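Neltari Teaching Glove, second version: a long review from a happy user
by Bautista Gallardo

I've had the Neltari glove on my right hand most working days since January, and I keep catching myself telling people about it who never asked. So I'm writing it down once, properly, and then I can just send the link.

Quick background for anyone landing here from the parts list. We teach a robot hand to do small handling jobs: picking up a lid, turning a knob, moving a cable from one clip to the next. Somebody wears a glove, the hand copies them, and the whole thing gets recorded as a demonstration for training. Before this we used a pair of joysticks and a foot pedal, and before that we moved the arm around by hand and set the fingers from a keyboard. If you've ever tried to teach a pinch grip from a keyboard you have my sympathy.

What you get

The glove, a wrist tracker that clips on the back, two battery packs, a charging cable that is too short, and a little puck that plugs into your computer. The case is nice. The printed guide is one folded sheet and the diagram for the thumb strap is wrong (the strap goes under the loop, then back over). The download page has the corrected one.

Sizing matters more than the store page lets on. I ordered a medium because I wear medium work gloves, and the fingertips were floating on me. Swapped for a small and the difference was night and day! If you're between sizes go down. Support at Neltari handled the exchange without a fuss, though I did pay the shipping one way.

Setup

You make a fist, spread your fingers, touch your thumb to each fingertip, and hold your palm flat on a table. It takes nearly 12 seconds and you do it again every time you take the glove off. I was ready to hate that and I don't mind it at all. The old Butt glove we borrowed for a while wanted a full routine with a printed card, and if you sneezed you started over.

Matching your fingers to the robot's fingers is where I spent the first real evening. The software ships with a handful of ready-made hand profiles and ours wasn't in there. You can build your own by dragging sliders while the hand moves along with you, which is good fun but fiddly. My tip is to get the thumb right first and leave everything else alone until it feels natural. The thumb on a robot hand never sits quite where yours does, and your brain will forgive a lazy ring finger long before it forgives that.

How it feels to teach with

This is where I get excited. After a couple of sessions I stopped watching my own hand. I look at the object, I reach, and the robot reaches. New people get there quicker than I did. We had someone from the electronics side try it on a Tuesday and she was unscrewing jar lids before lunch – with the joysticks that took her most of a week.

The demonstrations are better too. They look like a person doing the job instead of a crane doing the job. There's less stopping and starting, and fewer of those long pauses where the operator is thinking about which button closes which finger. When I go back through the recordings to trim them I throw out far less. I used to sit there with a cup of coffee and delete half the afternoon.

The finger tracking is very good for curl and pretty good for spread. It gets a bit lost when you cross your fingers or tuck your thumb hard across your palm, so tasks like rolling a small nut between thumb and finger need patience. Small buzzers in the fingertips tell you when the hand has hit its force limit. They are a touch on/off for my taste, but I'd never go back to nothing. I crushed a lot of paper cups in the joystick days.

Things I'd change

The wrist tracker drifts. Slowly, but it does, and in a long session the robot's palm ends up turned a little compared to mine. There's a recenter gesture (double tap thumb and little finger) and it works fine, except that it also gets recorded, so remember to cut it out.

Each pack lasts about a morning. They swap easily, only the glove loses its settings when you do it and you're back to making fists at the table. A bigger pack would be welcome.

The lining gets sweaty. Buy thin cotton liners and wash them. Please wash them, if you share the glove.

Recording is tied to their own format, with an exporter that does the job but names every file with a long string of letters. I use the Matine plug-in to rename and sort them as they come in, and it also lines up the glove data with the wrist camera so you don't have to nudge things by hand. It's free for small labs. I'd call it close to required.

Compared with the others

The Tranport exoskeleton is more exact, no question, and the force feedback is on another level. It's also heavy, it takes two people to get one person into it, and after an hour my shoulder wanted to talk to me. If I were teaching surgical knots I'd want the Tranport. For lids, cables, knobs, boxes, cups and tools I'm happier in the glove, and I get far more demonstrations done in a day.

The Butt is cheaper and a decent way to find out if you like this style of teaching. Expect to outgrow it.

Would I buy the Neltari again? Yes, and I've already asked for a left one.

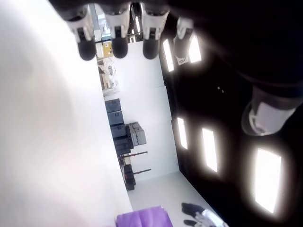
The left-hand version uses the same puck, so you only need the one plugged in, and both gloves pair from the same menu. I'll update this once I've done some two-handed jobs with it. Folding towels is first on my list.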